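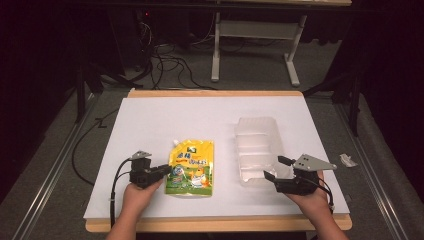 March, nearly midnight, and I can't sleep

We won at Ollow! I have to get this down while my ears are still ringing, because by tomorrow I'll have it all in the wrong order and I'll be telling people the penalty came before the rain.

Left at ten past three on the supporters' bus, the old one with the heater that only works on the left side. I sat on the right, of course. Clernwood haven't won at Ollow in eight years and there was a lot of talk on the way up about how a draw would be fine, a draw would be great, let's all take a draw now and turn around at the gas station. I said two-one to us. I always say two-one to us, I said it before the game in October when we lost by four, so I can't claim any credit, but still.

The ground is up a hill and you walk the last bit past the lumber yard. I love it there. The away end is five steps of concrete with a roof that covers three of them, and you're so close to the corner flag that you can hear the players breathing. The old scoreboard is still up too, the one with the number plates on hooks, and one of the hooks has gone so the home score hangs at an angle. They read out the crowd at halftime, 1573, and a huge cheer went up from their side because it's their best of the season. Ours cheered too. We'd brought three buses!

Team news came through while I was in line for a coffee. Back to a four at the back, thank goodness, and the kid from the reserves on the left wing instead of on the bench where he's been wasted since Christmas. I've been going on about this to anyone who'll stand still. He got the ball in the second minute, went straight at their right back, beat him, beat him again because he'd gone too far and had to come back, and won a corner. Nothing came of the corner but the whole away end went up a notch.

Then we went behind, naturally. Long throw, nobody attacked it, it bounced (it BOUNCED, in our six-yard box) and their number nine poked it in off his shin. Nineteen minutes. I had that sinking feeling, same as last year, same end of the field even. It started raining right then as well, sideways, so the roof was no use to anyone.

But we didn't fold. I want to remember that part. Last season we'd have started hitting it long and yelling at each other, and this time the center backs just kept passing it into midfield and the two in there kept turning. Our number 8 was everywhere. I don't know how he covers that much grass with his knee strapped up like a parcel. The equalizer came just before the break and it was a beauty — out to the kid, low cross, a dummy at the near post that fooled everybody including me, and the captain side-footed it past the goalie. I hugged a man in a green poncho and we both apologized afterward.

Halftime: pie, too hot, burned the roof of my mouth. Worth it.

The second half I can hardly describe because I watched most of it through my fingers. They hit the bar. They had one kicked off the line. Our goalie made a save with his foot going the wrong way that I'd pay good money to see again. Then with ten minutes left their number 5 pulled a shirt in the box, right in front of us, plain as day, and the referee waited and waited and then pointed. I've never heard that away end so quiet. The captain took four steps and put it down the middle. Down the middle! In the rain! At Ollow!

Five minutes of stoppage time, and I'm sure we played seven. I spent them gripping the rail and telling myself I'd go for a run every morning if we held on, so I suppose that's something I've promised now.

The bus home was a riot. Somebody had the scores from everywhere else and Vustier only drew, which puts us level with them on points with a game in hand. Level with Vustier! They come to our place in April and I'm already working out whether I can swap my late shift. Dagdag lost again and look safe enough from us, though I don't like to say it. The singing lasted until the bridge and then everyone went quiet at once, the way they do, and there was just the wipers and a few phones lit up.

Got in at twenty to eleven, soaked to the socks. Had soup standing at the counter in my coat, and it was the best soup I've ever had in my life. Scarf is on the radiator. Boots are stuffed with newspaper. I've watched the penalty four times on my phone and I still think he's going to miss.

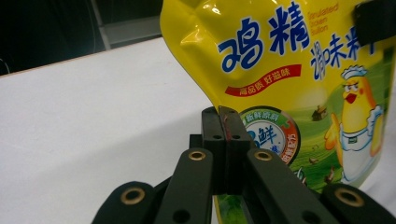
Granulated chicken bouillon, the yellow pouch.

Things to sort out before the next one:

Ring about the April shift.

Find my other gloves, because these have had it.

Pay for the bus to Dagdag. It's ten more than last time but they leave early enough to get lunch there, and I want a proper look at their new stand.

Update the chart on the fridge. I've been putting our results on it in blue and Vustier's in red since the fall, and for the first time the two lines are going to touch. I could do it now. It's only downstairs, and I'm clearly not going to sleep anyway.

Later — did it. Used the ruler and everything. Also had another bowl of soup.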